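Besstead Remote Teaching Program
Frequently Asked Questions for Participants

Last revised 25/11/2025

Who may take part?
Any adult who has completed the introductory course at the Grastitz site. Prior experience with robots is not required.

What is the difference between hand guiding and remote control?
In hand guiding, the participant holds the arm and moves it through the task. In remote control, the participant wears a headset and steers the arms with two handheld controllers. Most kitchen tasks are taught by remote control.

How long is a session?
Each session lasts 90 minutes, including a break. A single demonstration may not exceed 30 seconds – longer tasks are divided into stages.

What happens if I drop an object?
Release the controllers, wait for the supervisor, and mark the attempt as failed. Failed attempts are kept and are not held against the participant.

How should a bottle task begin?
The bottle must stand upright on the table with its cap closed, and the arms must be at rest. Recording starts only once the participant has looked at the bottle and held still.
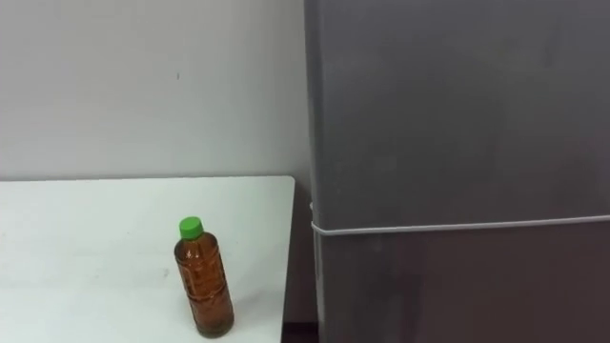 Participants should then approach at an even speed and close the fingers below the shoulder of the bottle. Corrections made partway through are welcome, provided they are slow.

May I withdraw my recordings?
Yes. Requests should be sent in writing to Judite Bettencourt, Participant Office, and must state the session number.

Whom do I contact about scheduling?
Tiago Torres, Room 123.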